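Give the simulated kitchen a chance

I have spent a month with Dollari, the kitchen simulation kit from Kovdale, and I like it more than anything else I've tried for teaching an arm to do housework. It comes with 12 rooms, 32 objects and a starter set of tasks, and you can be running one before lunch on Monday.

What won me over is how much kitchen there is in it. Cheaper kits hand you a gray floor and a cube. Dollari gives you tile with veining in it, drawers with long bar handles, a door standing off to the side with light falling on the floor beyond – all the stuff a camera has to cope with in a real home! My colleague Octavio Cáceres thinks this is decoration. I think it's half the lesson. 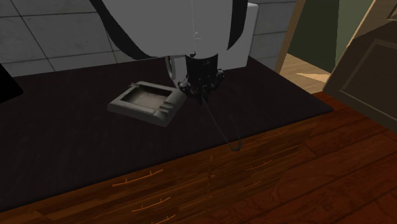
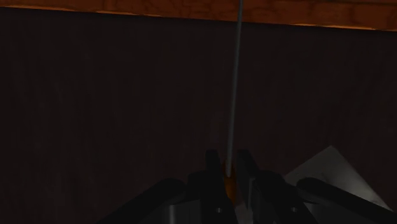 The close view is where the hard part lives

From across the room, almost any policy looks smart. Put the camera down by the fingers and you get dark wood, dim light and a thin pale rod running up past the grip, and the software has to make sense of that. I love that Kovdale didn't brighten it all up to flatter the product.

I do have complaints. Thin things are still fussy, and I lost an evening to contact settings that the manual covers in one paragraph. The Restrepo add-on, which brings 17 more objects, should have been in the box. And the shadows get so heavy in places that I'd like a simple slider for them.

Still, I went back to Pratano, my old kit, for a comparison last week and quit after 27 runs. I missed the drawers. If you teach a class or run a small lab, try Dollari on the dullest chore you can think of, and leave the wrist view open while it works.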